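Kikon Wrist Fracture Rehabilitation Records: README

Version notes last revised 11 October 2025
Maintained by the Demchenko Hand Therapy Unit, Susturitz
Contact for data requests: Svitlana Hrynyshyn, records coordinator

Overview

The Kikon set contains outpatient records from adults treated for a broken wrist (distal radius fracture) and referred to hand therapy after the cast or splint was removed. It was assembled to support the study of stiffness, grip strength and return to daily tasks during the first months of recovery. The current release covers 156 patients and 931 therapy visits.

Patients treated with a cast alone and patients treated with a plate and screws are both included. Fractures in children, open fractures and injuries involving more than one limb are not included.

Files

patients.csv has one row per patient: age band, sex, dominant hand, injured side, type of treatment and weeks in cast or splint.
visits.csv has one row per visit: range of motion in degrees, grip strength in kilograms, pain score and swelling grade.
tasks.csv has one row per task attempted at a visit, with the therapist's rating.
codes.txt lists all values used in the coded columns.

The three tables are joined on patient_key. Visit numbers start at 1 and follow the order of attendance. Missed appointments do not receive a number.

Measurement

Wrist flexion, extension and forearm rotation were measured with a hand-held goniometer, with the elbow bent and the forearm supported. Grip strength was taken on both sides. The value recorded is the mean of three attempts. Pain was scored by the patient from 0 to 100, where 100 is the worst pain imaginable.

Daily tasks were rated by the treating therapist on the Jurkar scale, a local five-point scale running from "unable" to "no difficulty." Tasks include opening a jar, using a spoon, putting on eyeglasses and turning a key. Ratings on this scale should not be compared with scores from published questionnaires.

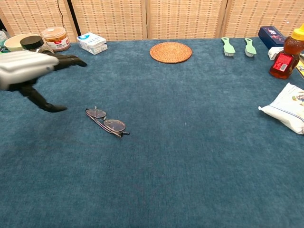
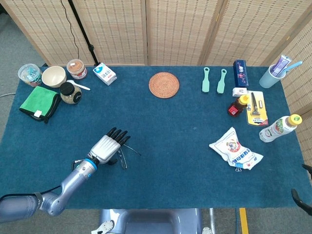

Eyeglasses (first picture); jars, bowl and spoon (second picture).

Missing values

An empty cell means that the measurement was not taken. A value of 0 is a true zero. Grip strength is missing for most first visits, as unit policy delays strength testing until the treating physician has approved loading of the wrist. Swelling grade is missing for 23 patients whose paper charts used an earlier form.

Known limitations

All records come from one unit. Patients who recovered quickly and were never referred to therapy do not appear, and average stiffness in this set is therefore likely to be higher than in the general population of patients with wrist fractures. Pain scores were collected before exercise at some visits and after exercise at others. The column pain_timing marks the difference where it is known.

Privacy

Names, addresses and dates of birth were removed before export. Visit dates have been replaced by the number of days since injury. Users may not attempt to identify any patient or link these records to other sources.

Changes in this release

The August correction to the forearm rotation columns, in which left and right had been reversed for a small group of patients, is now applied throughout. Analyses based on earlier copies of visits.csv should be run again.

Access

Requests should state the purpose of the work, the tables needed and the name of the responsible researcher. The records are not intended to guide the treatment of individual patients.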